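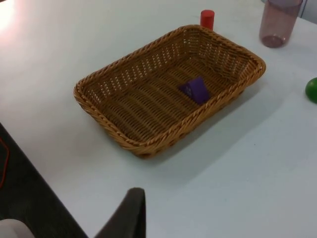 Antonina Tkachenko wrote back this morning that the Filstead starter should not be judged on the second bake, and that if the loaves are dense again we should look at the flour before touching the hydration. Her own batch went slack at the same stage and recovered when she changed mills. I have left the formula alone for now.

October, bench notes, sourdough series.

Flour: Steta strong white, new sack. The previous sack was Prerex and is finished apart from what is in the sealed tub. The two absorb water differently and I did not allow for this in the first bake. Dough from the Steta was visibly wetter at the same weights, spread on the board after shaping, and tore when I moved it.

Starter fed at 9 in the morning with equal weights of flour and water. It had doubled by early afternoon. The smell was sharp, closer to vinegar than yogurt, so it had probably gone too long between feeds over the weekend. Sunday's feed is not in the log. Please write feeds down even when nothing else is done.

Mixed after lunch. Autolyse without salt, then salt and starter together. Folded 2 times instead of the usual four, with the bowl covered between folds. The dough held its shape better on the second fold than anything from the first bake. Bulk went on until the top domed and the edge pulled away from the bowl. I did not use the clock for this.

Divided into 2 loaves. One went into the lined banneton, the other into the plain one dusted with rice flour. The lined one released cleanly. The plain one stuck along a seam, and the skin tore when I turned it out. The tear baked into a ridge and did no harm to the crumb.

Baked in the Duangkaew deck oven, lid on, then 9 minutes with the lid off. Lower element still runs hot on the left. Bottom crust dark on that side for both loaves. Rotate at lid-off next time.

Cooled for 49 minutes before cutting, which was too early. Crumb slightly gummy near the base, open and even above. Sourness moderate. Better than the first bake on every point except crust color.

To do:
Repeat with the same flour, less water, same starter schedule.
One small loaf from the leftover Prerex, baked alongside — otherwise the comparison means nothing.
Scrape and dry the plain banneton before it goes back on the shelf.
Send Antonina the crumb notes after the next bake.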